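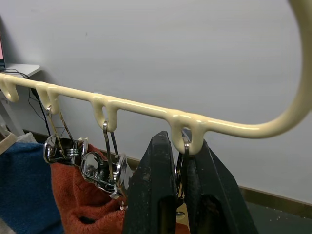 A clip between the gripper fingers at the hanging rail.

Software Developer, Grasp Planning and Wrist-Camera Perception
Trelton Robotics, Parnoldale

We're a small, friendly group working on two-armed handling of soft things, and we're looking for someone to come and share the software side of it with us. If you've ever spent a whole afternoon working out why a planner was perfectly happy with a path that any sensible person could see was going to snag on a sleeve, you'll probably feel at home here.

The laundry rail is our main task at the moment, and it keeps us honest. Spring clips are shiny and throw reflections back at the camera, thin wires vanish from the depth estimate whenever they feel like it, and cloth never hangs the same way twice. On top of that, two grippers have to work a few centimetres apart without getting in each other's way. Our planner (it's called Vakulenko, and the name is staying) handles the arm coordination, and it needs a good deal of love in its collision checking and in how it recovers when a grasp slips.

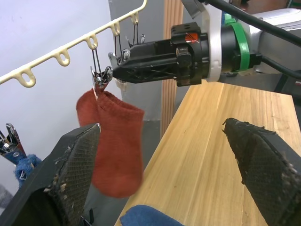
Working close: one gripper right up beside the sock clip, seen from the other arm's wrist camera.

Your days would be a mix of things. You'd improve how we find and track clips and fabric edges from the wrist cameras, tune the force and motion limits for close work, and help tidy our replay tool, which currently holds 4,000 recorded attempts and takes far too long to open any of them. There's some labelling to review as well, and we all take a turn at that, me included.

We'd like you to be comfortable in Python and able to find your way around C++ without dread. Some time spent with real arms would be lovely, though we've hired people straight from study before and been very glad we did. Please don't talk yourself out of applying if you match most of this and not all of it.

The role is full time for 2 years, based in our Parnoldale workshop, with flexible hours and a couple of days a week from home if you'd like them. Our sister lab in Gredavthorpe runs the same software, so expect the odd visit (we cover travel, and the bakery near the station is worth the trip).

To apply, send a résumé and a page or so about something you built that misbehaved, and what you did about it, to Precious Mabuza, perception lead, by 05/01/2025. Questions beforehand are very welcome.

Filed under: Jobs > Robotics & Software
77 shares | 3 comments

kelpie_dev
Would you consider part time? I'm finishing a master's.

Precious Mabuza
Yes, happy to talk about it! Put your preferred hours in your letter.

R. in the valley
Is the planner sampling-based or optimisation? Keen either way, just want to brush up.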